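Spring Shoe Drive Returns to Saithong Hall

March is nearly here, and those of you who have been with us a while will know what that means – it's time to go digging through the hall closet again! Our spring shoe drive collected 120 pairs last year, which still makes me smile every time I think of it, and Daranee Bunnag has her heart set on beating that (she has already started on her neighbors, bless them).

We'll take anything with some walking left in it: sneakers, school shoes, sandals, rain boots, even slippers. Please tie or rubber-band each pair together before you drop it off. 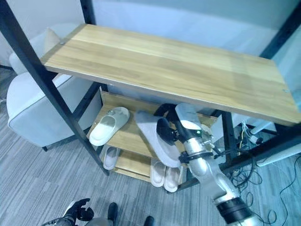
Kids' sizes are what we run short of every single year, so if yours have shot up over the winter, please think of us. The side door at Saithong Hall will be open from 10 in the morning, and there's tea on if you'd like to stay and chat a while, as plenty of you do.

Buppha Sukprasert is also looking for a few extra hands to help with sorting. Thank you all so much, and see you there!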